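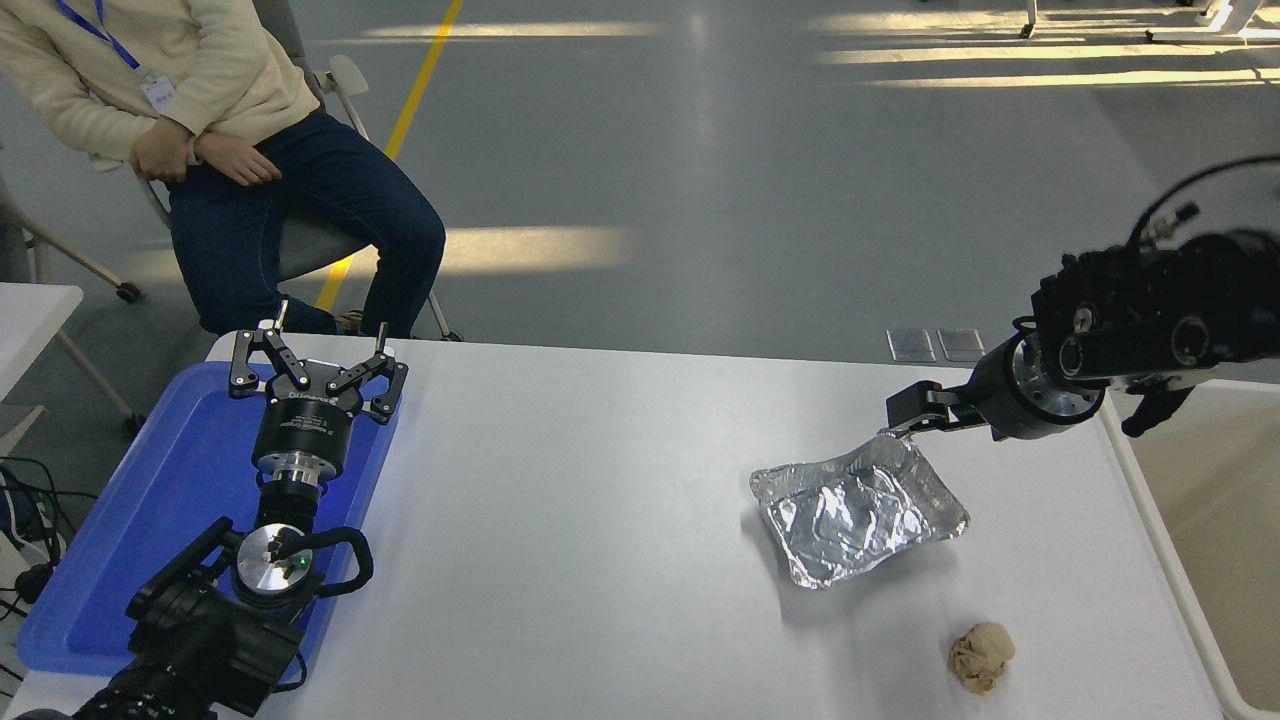

Foil tray

A foil tray is a shallow, open container pressed from thin aluminum sheet and used for baking, storing and carrying food. Most are rectangular, with creased sides and a rolled or folded rim. The metal is soft, so a tray bends easily at the corners and keeps its wrinkles once crumpled.

Trays are sold singly or in stacks, with or without cardboard lids. A full one is best carried on a flat baking sheet — the base can sag under a heavy dish.

Used trays may be recycled in many areas if they are free of food. In Udonholm they go in the metal bin after scraping and rinsing, while crumpled paper is collected separately. Neighboring Rilwood accepts both in one bin, but asks that paper not be pressed inside the foil.

See also: Aluminum foil; Baking pan; Food packaging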